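车间要上机械臂摆字母块,我们配货组的人以后做什么?

互助社区 > 工作与职场 > 车间和仓库
发布于2018年3月12日

发帖人:慢慢配货的阿姨

各位好,第一次在这个版发帖,平时都是在做饭那个版里看别人炖肉,说得不对的地方请多包涵。

我在Pultico的Grivstead车间做配货,做了7年了。我们这边主要是出字母块,小朋友认字用的、店里摆柜台用的,还有人专门订来拼名字当礼物。我这一组的活说起来简单:单子来了,看上面要什么词,从料盒里把字母一块一块挑出来,按顺序摆进托盘,字要正,颜色要按单子来,摆好了推给下一道封盒。每天就是这样,手上忙着,嘴上也没闲着,几个老姐妹边摆边聊,孩子考试啊,谁家老人住院啊,一天就过去了。

上个月开会,领导说要上一套叫Irkallow的自动摆放工位,就是两只机械臂对着一张桌子,自己看牌子上的字,自己去拿块、放块。会上讲得很好听,说不裁人,说是“把大家从重复劳动里解放出来”。可我回家以后怎么想怎么不踏实。我们车间一共37个人,配货这边占了不小一部分,真要解放出来了,解放到哪里去呢?会上没讲,我也没好意思举手。

我不是那种见了机器就骂的人,真的。以前封盒也是手工的,后来上了封盒机,我们都说好,因为胶水味实在太冲,冬天又不敢开窗。但是封盒机是个死的东西,它就管压那一下,旁边总得有人。这回这个不太一样,它干的就是我的活,一模一样的,拿起来,转正,放下去。我老伴说我想多了,说机器那么贵,哪能说上就上。可是培训通知都贴出来了呀,报名表就在茶水间的门上,现在上面没几个名字,大家都在看别人报不报。

所以想问问有经验的朋友,你们那边上了这种东西以后,原来摆货的人都在干什么?工资有没有变?像我这个年纪(再过几年就能退了),电脑只会打字和看视频,去报那个培训会不会给人家添麻烦?还有就是,机器真的摆得比人好吗?我自己觉得我摆得挺好的,哈哈。

话说多了,先谢谢大家。

3个回复

绿框旁边的人

阿姨您好,看到您这个帖子我特别想回,吃完饭就坐下来写了,可能会写得比较长,您泡杯茶慢慢看。

我和您是差不多的活,也是字母块这一行,不过厂子比你们小得多,去年12月开始试的双臂工位。我原来就是摆块的,现在还在那张桌子旁边,只是干的事换了。您问的那些问题,我当时一个不落全想过,半夜想,骑车的时候也想,所以我尽量把知道的都告诉您。

先说机器摆得好不好。刚来的头一阵子,我跟您讲,我是偷偷高兴的,因为它摆得实在不怎么样!我们一张托盘闭着眼睛几下就齐了,它要先看,再慢慢挪过去,夹爪张开,比一比,夹住,抬起来,再慢慢放。块要是斜着躺在桌上,它常常夹到角上,一抬就歪。字朝哪边也是个大问题,咱们手一摸一转就正了,它得专门去学。后来慢慢好起来了,可它好起来的过程全靠人在旁边伺候:块滚远了给它拿回来,框画淡了给它描一描,哪次放歪了要记下来,记清楚是夹的时候就偏了,还是松开的时候带了一下。

这些事听着琐碎,做起来就会发现,最会干的是原来摆块的人。来装机的工程师很客气,水平也高,但是他们看一个块放歪了,得回去翻记录才能讲出名堂。我们组里的大姐站在旁边看一眼就说,它松手的时候没停稳。回去一查,还真是。从那以后工程师每次来,先搬个凳子坐到大姐旁边。

我们试的时候用的就是一张白桌子,桌上画一排绿框,后面靠墙立个小牌子,牌子上手写要拼的字母。机械臂照着牌子从左往右摆,摆的时候别的颜色的块也留在桌上,让它自己挑。
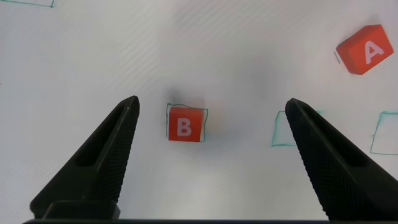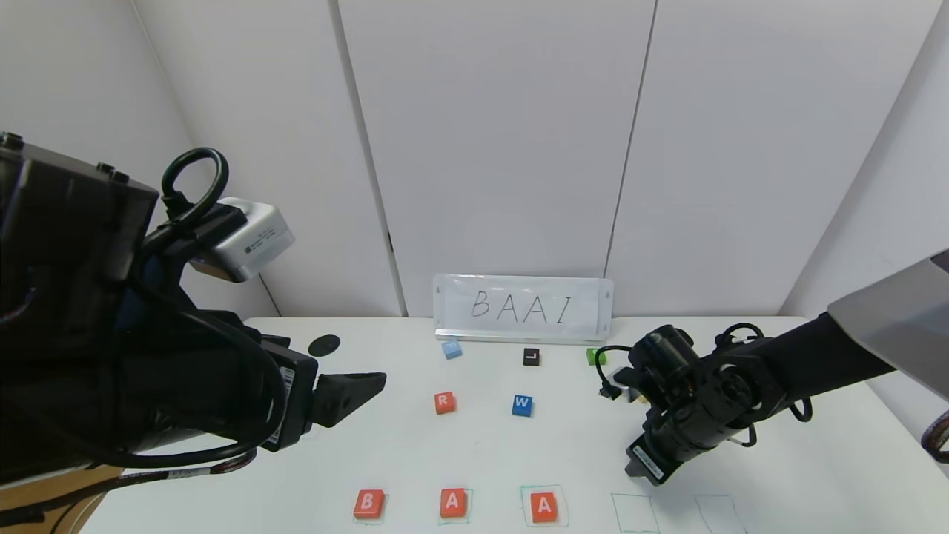

试摆的桌子,第一张凑得近,夹爪中间是B块;第二张能看到后面的牌子,写的是BAAI,前排绿框里有B、A、A。

您看后面那一张,牌子是四个字母,绿框有五个,因为有的词长有的词短,框总要留得多一点。就这么个小事,当初还真讨论了半天。有人说每个词画一张纸垫在下面,拼什么词就换什么纸,是我们原来摆货的人说不行,纸会跑,换来换去还费工夫,不如直接画在桌上,用不到的空着就是了。您说这算不算技术?我觉得算。后来写操作说明的时候,这一条还专门写进去了。

还有A这个字母,我们私下里叫它“冤家”。一个词里面有两个一样的字母,人是想都不用想的,随便抓哪个先放都行。机器那边就得交代清楚,第一个放进去了,第二个还得再去找一块来,别看见框里已经有个A就以为完事了,也别把放好的那块又拎起来挪到旁边去。我们练这种带重复字母的词练了很久,我现在看见谁名字里有重字都会愣一下。

再说人的事,这才是您最关心的。我们组的人现在大概是这么分的:一部分还在手工线上,做那些机器接不了的单子,比方说客人要掺几种颜色的、要带小配件的、要写祝福卡片的,这种单子其实越来越多,就是零碎;另一部分轮着看机器,我在这一拨里。看机器的时候不用一直弯着腰了,我脖子确实舒服了很多,这个要老实承认。可是也有不习惯的地方。以前手上有活,时间过得快,现在是眼睛和脑子累,站在那里盯着它动,盯久了会犯困,又不敢真走神。头几个礼拜我回家比原来还累,跟家里人发了好几次脾气,后来想想挺对不住他们的。

最舍不得的是聊天。以前一排人坐着,现在看机器是单独站着的,跟手工线隔着一条过道,她们那边笑起来我听不清在笑什么,心里就痒痒的。后来我去跟主管提,能不能把工位往手工线那边挪一挪,安全线还是照画,人能说上话就行。主管想了几天,真给挪了!所以阿姨,您那边要是位置还没定,趁早提,装好了再挪就麻烦了,地上的线和后面的电都要重新弄。

工资这一块,我们底薪没动,原来的计件取消了一部分,补了一个看机的津贴,我手快,所以算下来刚开始是略微少了的,后来去反映,把津贴调过一回才差不多平了。每家厂算法不同,您一定要问清楚计件怎么办,最好能看到写在纸上的东西。开会的时候讲的话,散会以后每个人记的都不一样。

至于您说的怕给人添麻烦,千万别这么想!我们培训分两块,一块是安全,站在哪里、什么时候能伸手、急停按钮在哪、停下来以后谁来恢复,这个所有人都得学,跟年纪没关系。另一块是屏幕上的操作,选词、开始、暂停、记一笔哪里放歪了,您会打字就够用。我们班上学得最仔细的就是一位快退休的老师傅,他字写得大,自己拿本子把每一步都画下来了,现在那个本子的复印件就挂在机器旁边,比原来的说明书好懂多了。

我要是您,茶水间那张表我明天就去写名字。早去的人能说得上话,位置放哪、框怎么画、哪些单子留给手工,都是前面那一批人商量出来的。等都定好了再去,就只能照着做了。

祝您顺顺利利的,有什么不明白的在下面接着问,我晚上一般都在。

退了还操心

我说两句。楼上讲得细,我基本同意,就是太乐观了一点。

我在别的行业经历过两回上自动化,一回处理得不错,一回不怎么样。不怎么样的那一回,开始也说不裁人,也确实没裁,就是走一个不补一个,慢慢地组就小了,剩下的人活没少,夜班还多了。所以建议楼主去问的时候,别光问“裁不裁”,要问“有人退休了这个岗位补不补”,还要问“夜班谁来看机器”。这两句问出来,看对方怎么答,心里就有数了。

另外安全的事情我啰嗦一句,机械臂停着的时候看着很老实,越是这样越容易顺手伸进去扶一下块。咱们干惯了手工的人,看见东西歪了手就痒,这个习惯要改,一定要先停机。我当年有位同事就是手太勤快,幸好只是吓了一跳,手套蹭破了点。

楼主再过几年就退了,不用太焦虑,身体要紧。

小托盘

不是做字母块的,我在仓库,路过。

我们这边上的不是双臂,是那种自己跑的小车,情况不太一样,不知道有没有参考价值。反正我们组的人都还在,就是步数少了,以前每天手机上的步数能在家族群里排头一名,现在排不上了,我妈还问我是不是生病了。

想补一个小建议,如果厂里让给机器提意见,尽量写下来交,别光口头说。我口头说过好多次货架标签反光,没下文,后来写在交接本上,当周就换了哑光的。

慢慢配货的阿姨(发帖人补充)

哎呀,没想到这么多人认真回我,我看了两遍,第二遍是念给老伴听的,他听到“冤家”那一段笑得茶都洒了。

绿框旁边的那位朋友,谢谢你写这么长。你说的挪位置的事太要紧了,我今天中午就去看了,我们那边的地方是划在车间最里头,靠着墙,离我们的长桌很远,中间还隔着料架。我跟组里几个人一讲,她们都急了,说那不行,那不成了关禁闭了。下午我们一起去找了主管,他倒是没有不高兴,说图纸还没定死,让我们写个意见给他。意见我已经打好了,打得慢,错别字让儿子帮着改的,明天交上去。

退了还操心这位大哥(还是大姐?),你那两句我抄下来了。补不补人那一句我当面问的,主管说要去问上面,没有马上答。我也没催,先记着,下次开会再问。

那张报名表我写了名字,写完出来一看,后面已经跟着有人写了,字还挤到我那一格里来。安全那一课排在最前头,我手也是闲不住的,看见歪的就想扶,得好好学学怎么管住它。

想再问绿框旁边的朋友一句,你们那位老师傅的本子,是一步画一页,还是一页画好几步?我也想照着弄一本,先去买个厚一点的本子。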